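Geltinow Help Desk
Ticket 941
Product: Flultau home arm kit, trial unit, with Brallora soft finger wraps
Status: Open (reopened by customer)
Opened: 29 March 2026

Summary
Grip drifts and arm stops short over pale stone-effect table. Wraps suspected by customer, lighting suspected by support.

Customer wrote:
We have the Flultau on trial and have to decide whether to keep it before the return window shuts. The page you sell it from says it will "pick up everyday items from any household surface". Our surface is a white speckled table, fairly shiny, in a room with a tiled floor and a lot of daylight. I'd call that a household surface.

What happens is this. The arm comes up over the edge of the table, closes its fingers, and then waits. Sometimes it goes on to the thing it was asked to fetch. Sometimes the app says "target lost" and it backs off. Once it has backed off it won't try again until I press Resume, which rather spoils the point of it.

The second fault is the grip. With the Brallora wraps on, the fingers report closed on nothing. I can see the reading in the app: grip width goes to a small number and stays there, and the arm carries on as if it were holding something. With the wraps off it doesn't do this, or I haven't caught it doing it.

I have already restarted it, so please don't ask me to restart it.

Geltinow support wrote:
Thank you for getting in touch and sorry to hear your Flultau isn't performing as expected. Bright, reflective surfaces can affect the wrist camera. Please try the following:
1. Close curtains or blinds and run the arm under room lighting only.
2. Wipe the camera cover with a dry cloth.
3. In the app, open Surfaces and run Learn My Table.
4. Restart the unit.

Customer wrote:
Done 1 to 3. For 4, see my first message, but I did it again anyway.

Curtains shut: better. It lost the target less often. I'm not keen on living with the curtains shut so that a machine can pass me a cup.

Learn My Table: took ages and ended with "Surface learned". No difference that I could find. Does this step do anything on a patterned top? The help page only shows it on a plain brown one.

None of this touches the grip reading. Nobody has answered me on that.

Geltinow support wrote:
Thanks for the update. The Brallora wraps are made by a partner company and add thickness to each finger. The arm needs to be told they are fitted. Please go to Tools, Fingers, and choose "Soft". Then run Zero Grip with the fingers empty.

Customer wrote:
There is no "Soft" in my list. I have "Standard", "Long" and "Custom". App is the current one according to the app.

I also don't see why this is in a menu three screens down when the wraps come in the same box with your name on it. The quick start card shows them being put on and says nothing at all about a setting.

Geltinow support wrote:
Apologies, "Soft" is only shown on units with the newer Kwon control board. Trial units may have the earlier board. Please choose "Custom" and enter 2 mm for pad thickness, then run Zero Grip.

Customer wrote:
Entered 2 mm. Ran Zero Grip. It failed the first time ("movement detected", and there wasn't any that I could see) and passed the second.

Results, for what they're worth. I gave it a tea towel, a plastic bottle and a pair of folded socks, one after another, and kept going until I was sick of it. That came to 67 tries.

Tea towel: picks it up well. This is the one thing I'd praise. The wraps don't snag on the cloth and it doesn't drop it on the way back.
Bottle: poor. It closes, the bottle turns in the fingers, and it either slides out or gets carried at an angle. Full bottle worse than half full.
Socks: fine if they're near the front. Further back it gives "target lost" before the fingers get there.
Closed on nothing and thought it had something: 9 times, all after the new setting.

So the setting has made the false grip rarer, but it's still there. I don't think 2 mm is right. The wrap overlaps itself as it goes along the finger, so the thickness depends on where you measure, and if it creases it's thicker again. How is one number meant to cover that?

Geltinow support wrote:
Thank you, that's very helpful detail. Please check the wraps are smooth, even and the same on both fingers. If they've been removed and refitted they may need replacing. A replacement pair can be ordered from Brallora through the accessories page.

We'd also suggest keeping heavier items off the task list while the wraps are fitted.

Customer wrote:
I'm not buying parts for a trial unit. And "keeping heavier items off" isn't on the sales page either. It says everyday items. A bottle of water is about as everyday as it gets.

I refitted the wraps following the card. It tells you to wind from the tip down and "smooth out any folds". You can't smooth them all out, at least I can't, as the material bunches where the finger narrows. If there's a knack to it then put it on the card.

Three questions, and I'd like an answer to each one please:
a) Does the older Kwon board get "Soft" in an update or not? The reviews I've seen all seem to be of the newer one.
b) What thickness should be entered for a wrap with overlaps?
c) Is a shiny table supported, yes or no?

Geltinow support wrote:
a) An update is planned. We have August as a target but can't promise this.
b) We've passed this to the product team.
c) Shiny surfaces are supported in suitable lighting.
Could you send a still from the wrist camera with the fingers closed over the table edge, curtains open? The product team would like to see the wraps and the surface together. Please save it from the app's Camera page and attach it with your reply.

Customer wrote:
Attached, at the stop position, with my notes following it. I'll take "suitable lighting" as a no until somebody tells me what it is. 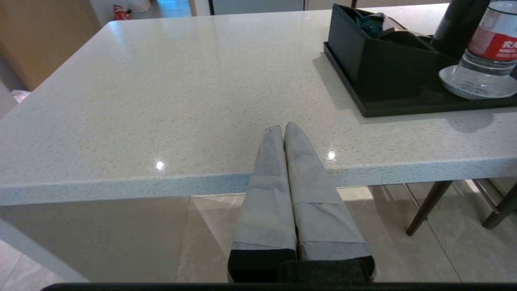
Page 2 of 2

Notes with attachment. The two bright spots on the table top are the sort of glare I've been going on about, one to the left of centre and one to the right, near the front edge. The speckle goes right over the front edge too, in case that matters to Learn My Table.

Look at the wraps as well. There are creases on both fingers and the bands lie over one another. The right finger looks a bit longer and wider than the left from this camera. Is that the view or the wrap? If it's the wrap, I want to know how Zero Grip passed it.

Please leave the ticket open. I'm holding off on the purchase until (b) has a number in it, and I'd like the return window extended while your product team has a look.

Geltinow support wrote:
Received with thanks. Return window extension requested. Ticket left open, awaiting product team.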